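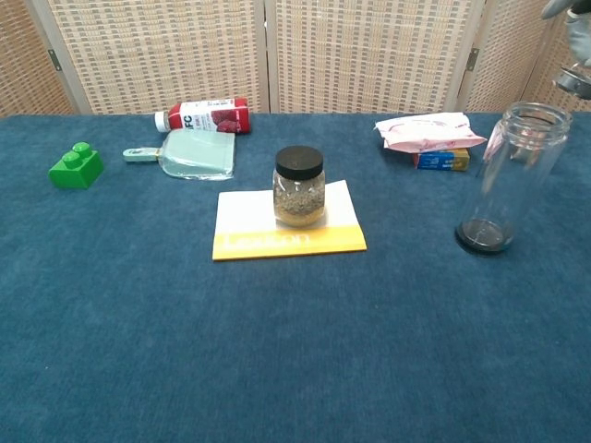 ## Drosska Tabletop Arm, gray gripper

Sold for kitchens, craft rooms and small packing benches. Can it do chores yet? A few.

- **Fine with:** toy blocks, boxes, jars with the lid on
- **Slow with:** bottle caps, crinkly packets
- **Skip it for:** sweeping up spilled seed, anything wet

The maker says "clears any table." We don't repeat that on our pages. Kourosh Yazdani in our Illeldale shop gave it 19 mixed items to put away and it finished 13. A child would have been done sooner, and cheaper.

Rental is 5 days minimum. Try it on your own clutter before you buy. Returns go to Ilse Dewulf at the Illeldale counter, with the power cord please.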